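Gredano Practice Block and Bin Set

For home arm builders and shared workshops

We put the Gredano set together after a long July at the Jultilbridge workshop, where everyone who finished an arm went hunting for something to pick up with it. Erasers, dice, bottle caps — all fine for an afternoon, and all a nuisance when you want to run the same move again tomorrow and compare. So we drew up a plain cube, printed a great many of them, and kept changing the edges until we liked how they sat between two fingers.

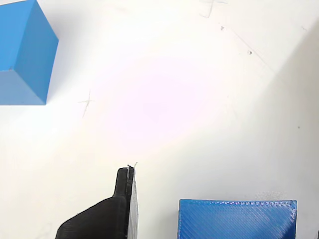

Blocks are printed to order in blue, and we leave the faces just as they come off the printer. A bit of tooth suits plastic fingers, and if you'd like yours smoother, a few minutes with fine sandpaper will do it. Mark your start spots on the table in pencil, keep your lamp where it is, and you'll have a setup you can come back to after supper without measuring everything over again!

The set goes nicely with our Okudus two-finger gripper kit (sold separately), and plenty of folks use it with a gripper of their own design. Start with one block and the bin close by, then move the bin farther out as your arm gets steadier.

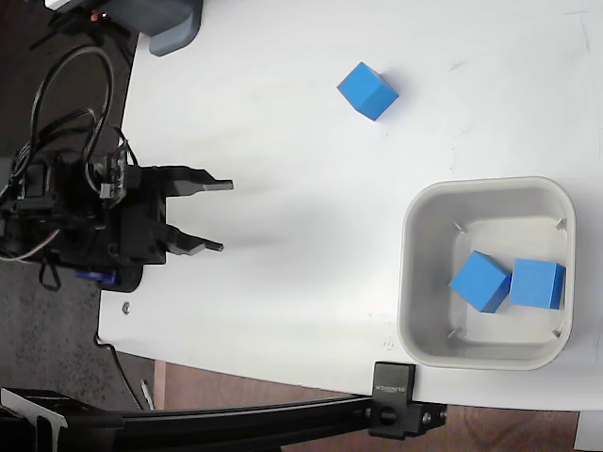
Do I need the Okudus gripper to use the blocks?
Any gripper that opens a little wider than the block will work fine, homemade ones included.

Set of 20 blocks with one bin: $62
Set with Okudus gripper kit: $98
Replacement blocks ship from Maeng, our small print shop, and we're always happy to add a spare if you ask in the order notes.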